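Tosono is a small programming language that runs on the Java virtual machine, and it is probably best known for its long and friendly error messages, which its users tend to remember fondly. It grew out of Sernard, an older scripting tool, and it kept much of that tool's plain, wordy style.

The standard library holds 362 classes, most of them short enough to read over a cup of coffee, and programs are built with a companion tool called Ivudar. 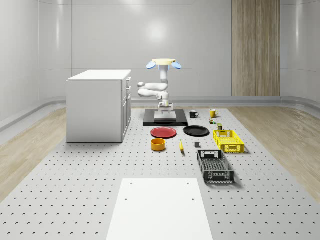 Version 5 came out in December and brought in modules, along with a gentler way of handling missing values that people had been requesting for years. Older programs mostly still run, though those written for the Boateng compiler need a few small changes to their import lines.

Last updated 20/09/2023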